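Gripper Upkeep Meeting – Minutes
Mernthorpe workshop, Monday, 9:30 a.m.

Present: Zachary Gauthier (chair), Hawthorne bench crew, two from Rostow by phone
Apologies: Brorkholm

1. Last month's minutes
Agreed. The missing hex keys are back in the drawer.

2. Handheld gripper, cleaning
Zachary gave a really encouraging report. Since the March change we wipe the gripper down after every 100 cycles, and the finger pads are holding up beautifully. He has 400 cycles on the present set and sees no reason to swap them yet. The ribbed faces do collect lint, so please brush along the ridges first and wipe second.

Rostow asked if solvent is allowed. No – dry microfiber on the body, damp on the pads, and nothing sprayed straight at the tool. Hawthorne would like the same rule on the wall card by the bench. Agreed with pleasure.

3. Screws and play in the fingers
Of the 26 screws checked, three had backed out a little. All have been retightened with the small driver. Zachary showed how to feel for play by holding the body still and rocking one finger at the tip, and everybody had a go. Great five minutes, and we should do more of this at meetings.

Rostow reports a faint click on closing. They will swap the left finger with the spare and see if the click moves with it.

4. Lens
A smudged lens spoiled roughly 13 minutes of Rostow's recording. Lens check now goes at the top of the start sheet, before the battery. Lens cloths stay in their own bag and are never used on pads.

5. Spares
One full set of pads on the shelf at Hawthorne, one on order for Mernthorpe. Brorkholm to confirm by email whether they still hold the older fingers.

Actions
Zachary – new wall card, with the brush-then-wipe order in large type
Rostow – finger swap, report back on the click
Hawthorne – label the lens cloth bag

6. Any other business
The blue cloths got a lot of praise. They have a good thick loop and everyone wants more of them, so Zachary will add a pack to the next order.

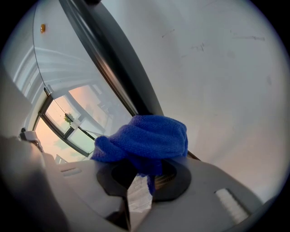

Hawthorne also offered to host next time and to run the finger check from start to finish on their own tool, which we're all looking forward to. Closed at 10:15.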